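Sep 26, 2018

Quick one before bed, hand is tired. Desk day. Finally. Have been putting it off since April and the pile had got to the point where I was eating lunch on top of the Komel catalogs.

Started on the left side, by the window. Receipts, mostly. Two pay stubs I'd torn the place apart for in the spring — in the envelope with the takeout menus, naturally. Put them in the blue folder. Then the blue folder wouldn't close so now there's a second blue folder. Will regret that.

Tossed: old calendars, the manual for the printer before this one, a whole drawer of dried up markers. Tested every single one on the back of a gas bill. Kept the brown. Don't know why I kept the brown, never use brown.

The Jindell invoices took an hour. They number them in no order at all, 2165 and then straight to 2227, and I sat there thinking I'd lost the ones in between. Called. Lady on the phone said no, that's just how the system does it, other customers get the rest. Fine. Could have told me that two years ago. Clipped together, done, in the box.

Lunch late. Soup from the freezer, the lentil, needed salt. Phone rang twice, let it go.

Afternoon was supposed to be the Rokusmont drawing. Was NOT going to start it until the table was clear and I mostly stuck to that. Wiped down the table twice, there was a sticky patch from the honey, then a sheet of the good paper out of the flat drawer. Only a few left in there, need to order. The cheap stuff from Nzioka pills if you so much as look at it with an eraser and I've got a whole ream of it, 3000 sheets, what was I thinking. Scratch paper for life.

Light was decent by then, kind of gray, no glare. Shut the door. Pencils sharpened, all of them, even the hard ones I hate. Made coffee. Came back. Moved the lamp. Moved it back again. Looked up how steep the roof on the old depot was and then read about depots for forty minutes which does not count as work no matter what I tell myself. 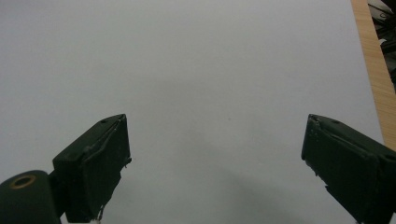

*All that white.*

Anyway. Got a horizon line in eventually, very faint, then rubbed it out becuase it was too high. Second one better. The hill comes down on the right and the depot sits under it, I think, if I leave enough room for the road. Thirteen little windows along the front. Might cheat and do fewer, it's a small drawing and they'll turn to mush.

Stopped at six. Back hurts, that chair is no good, have said so in here before.

Still to do: bottom drawer (cables, ugh), shelf over the radiator, the bag of stuff for the thrift store that has been by the front door so long I step over it without looking. Order paper. Return the Komel lamp if they'll still take it, box is in the closet I think. Call back whoever that was.

Also out of stamps agian. Bed.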